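Secondhand KUKA in the shop: bin picking, cable loop, and what to do about the corners

Pramerside Shared Workshop forum > Builds and Projects > Robots

gantrygoat
Wednesday, March 13, 2024

Continuing from the old thread, which got locked after the argument about the compressor.

For anyone who missed September: I bought a used KUKA arm at a plant auction, the workshop agreed to give it a corner, and I have spent the time since then teaching it to move blocks from one metal bin to another. My wife asked what it does. I said it moves blocks from one metal bin to another. She asked if it could move them back. I said that was phase two.

Where it stands now. Bins are clamped down, gripper is on, air is plumbed. Vision is a camera looking at the bin and a script I mostly wrote and partly inherited from the Plundus example folder. It finds a block, works out the angle, goes down, closes, lifts. In the open part of the floor it does well. Last weekend's log has 3863 pick attempts in it since I started counting, and if you throw out anything near a wall I'm happy with the numbers. If you don't throw those out, I'm less happy, so I have been throwing them out.

The trouble is the corners. When a block ends up standing against a side wall, the script thinks it's looking at a short block lying flat, picks a grip point somewhere in the middle, and the finger goes down where the block isn't. Or where the wall is.

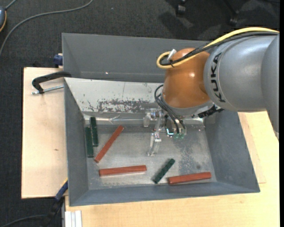

Two greens on end in the left corner, everybody else lying down.

Those two are the problem children. The other four I'd trust it with. The pair in the corner it will try in the wrong order, too, going for whichever one has the better contrast against the floor.

Options as I see them: a second camera from the side, a shim to fill in the corner, or a routine that pokes at the pile until things fall over. I like the poking. Talk me out of it.

shimstock
Fill the corner. You have a bin with sloping walls and you're surprised that blocks lean on them. Put a wedge down each side and the problem goes away in an afternoon.

gantrygoat
It does go away, along with the reason for doing this. If I'm allowed to change the bin I'd change it to a tray with six slots and be home by dinner.

shimstock
You say that like it's a bad thing.

Reinaldo Xavier
Poking is legitimate. We had a cell at my last job that did nothing but stir the parts every time it got confused, and it was the most reliable thing on the floor. Approach from above the corner, come down outside the block, sweep toward the middle at low speed. If it tips, take a new picture. If it doesn't, sweep from the other side. Cap it at two tries and then skip to another block.

What I'd worry about is your finger. Is that clear one printed?

gantrygoat
Cast, from the Akico two-part stuff. It's the seventh. We don't discuss the first six.

I have enough of the resin left for one more, so the poking would need to be gentle.

Reinaldo Xavier
Then don't poke with the finger. Make something dumb and bolt it beside the gripper. A bit of spring steel with a rubber tip. When it hits the wall it bends, you say a bad word, it springs back.

nylon_ned
Can we talk about the yellow cable? It goes over the orange joint and makes a loop on the far side with a black cable tie on the bundle right by it. I have seen that movie. Every time the wrist goes round, that tie is the spot that takes the bending. Move it back along the arm and let the loop be a loop.

gantrygoat
The tie is there because without it the loop wandered off and tried to pick blocks by itself.

nylon_ned
So use a strap with some give in it. Fuchs in the back room has a drawer of the hook-and-loop ones. Ask nicely, he counts them.

shimstock
Ned's right about this one and I don't enjoy typing it. Same goes for the thin hoses. They arch out in front of the joint on their way down to the green fittings, and if you're going to start sweeping into the left corner, they're going to be the first thing to touch the left wall. Have you checked that at the angle you'd need?

gantrygoat
I have checked it in the simulator, where there are no hoses.

shimstock
Well then.

Grażyna Chmielewska
Two things, one with my machine hat on and one with my shop safety hat on.

Machine: I disagree with Reinaldo. Stirring is fine when you have forty parts and one of them is always going to be in a good place. You have six. Once the easy four are gone, you're sweeping at two blocks in a corner of a bare metal floor, and they'll slide along the wall just as happily as they'll tip. Get height data. Even a cheap depth camera will tell you that a block is standing up, and once you know that, you can grab it by the top end and not have to disturb anything. Bare shiny metal will give you some garbage readings along the back. Mask those off and carry on.

Shop: the cables lying across the carpet next to the bench. I caught my foot on the dark one near the lower clamp on my way to the bandsaw. Please cover them or route them along the wall before somebody heavier than me does the same and takes your bins along.

Reinaldo Xavier
I'll give you the sliding. I won't give you the depth camera, I've lost too many evenings to shiny metal. Matte paint on the bin floor?

Grażyna Chmielewska
It's so scuffed already that it's halfway to matte. Try it first, then paint.

gantrygoat
Sorry about the foot. I'll pick up a rubber cable cover tomorrow.

On depth: I can borrow one for almost a week, so I'll do it before I argue any more. If it can tell me "standing" versus "lying" I don't need it to be good at anything else. I can get the angle from the camera I have.

Grabbing by the top end means coming down with the wrist tilted away from the wall, which brings us back to the hoses.

nylon_ned
Which brings us back to the cable tie.

gantrygoat
Yes, Ned.

benchvise_beth
Drive-by question from somebody who does woodwork. Is the whole bin really held on with clamps and that pine-looking board? I'm not criticizing, I'd just have expected a machine like that to come with bolts.

gantrygoat
Clamps and a board, yes. The bins have to come off when the table's wanted for other things, and I was told in writing that I may not drill the top. They haven't shifted under normal picking. I did once tell the arm the floor was lower than the floor is, and the clamps held and finger number four did not.

benchvise_beth
Thought we didn't discuss the first six.

shimstock
Still say wedges.

gantrygoat
Plan for the weekend, in order: cable cover, straps from Fuchs, reroute the hoses up and back over the wrist, then the borrowed depth camera. Slow speed in the left corner with my hand on the stop button. If the hoses still touch, I'll cut a cardboard wedge and shimstock gets to come and look at it.

shimstock
I'll bring the cardboard.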